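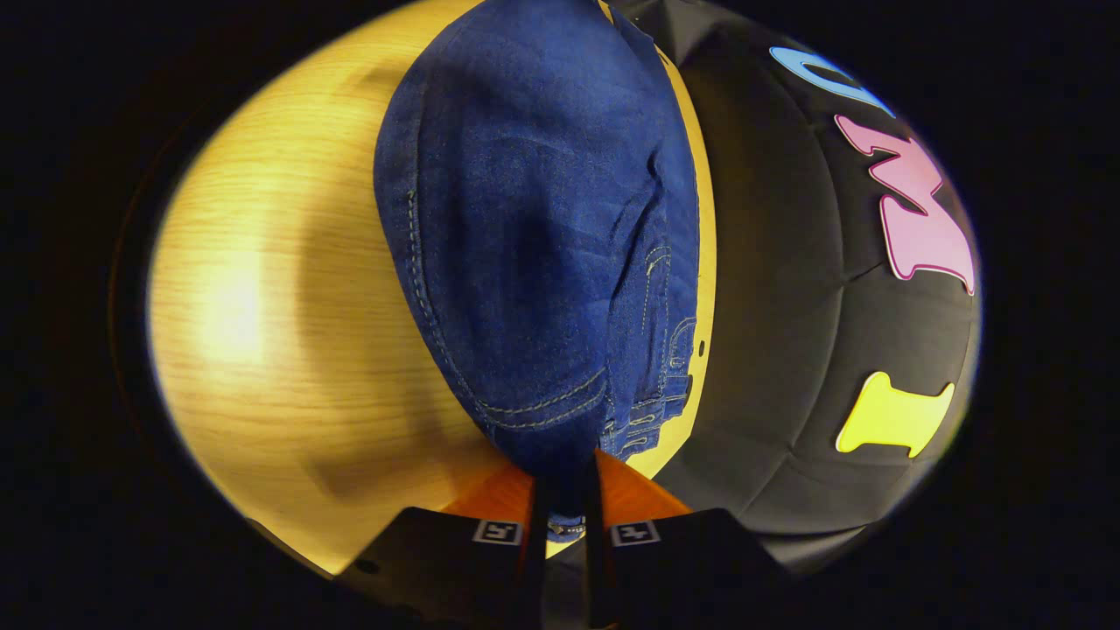
Folding jeans for a padded travel bag

This method gives a long, narrow bundle that stands upright along the side wall of a soft bag. It suits denim of medium weight. Stretch denim springs back and needs a tighter second fold.

What you need

A flat, hard surface at least 60 cm deep. A table is better than a bed, as a mattress lets the fabric sag. The bag should be open and within reach. The dimensions below were worked out on a Skusard padded bag with an inside length of 73 cm.

Preparation

Empty all pockets, including the coin pocket. Close the zipper and the button. Shake the jeans once from the waistband and lay them down front side up. Pull the side seams straight and push the pocket linings flat with your palm.

Folding

1. Fold one leg over the other so that the back pockets face out. Line up the outer seams.
2. Tuck the point of the crotch seam inward to make a straight edge.
3. Bring the hems up to just below the waistband. Stop short of it, or the bulk of the hems will sit on top of the belt loops.
4. Fold the bundle in half lengthwise, seam side in. Press from the waistband toward the fold to move the air out.
5. Turn the bundle over and check that no loose fabric sticks out at the waistband end.

Loading

Place the tapered end in first, with the waistband toward the zipper. Put a second pair in the opposite direction so the thick ends do not meet. Do not force a third pair against the padding; the Hokari liner in particular loses its shape at the corners.

Wrinkles

Creases at the knee usually drop out after a night on a hanger. For trips longer than a few days, refold once with the legs reversed.

Last revised Sat 24 March. Measurements for the smaller Drunus bag will be added in April.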